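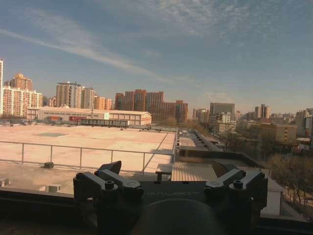 Rooftop, looking toward the city skyline.

Sat 23 May

Back on the Brolletti letters today, the ones he wrote home while he was deciding whether to enter the priory at Alunby. I got through 18 before lunch, which is good going for me (his handwriting gets awful whenever he's upset!). Running total is now 366 pages transcribed, with some 40 left in the box.

The big thing - letter 2 in the February bundle is out of order. He talks about his novice master as if his sister already knows the man, so it has to come after the long one about the train journey. I've swapped them in the index and put a pencil slip in the folder. Callum, please check me on this before you scan anything.

Psalm references are still a mess. He uses the old Vulgate numbering most of the time and then switches when he's quoting from memory, so I'm leaving his number in the text and putting the modern one in the margin. Aurelio Moya wanted them all made uniform, but I'd hate to lose that.

Couldn't read one word in the passage on obedience. "Borne" or "born"? Left it in brackets.

Monday: ask Metwally for the better lamp, finish the February bundle, start on the retreat notes.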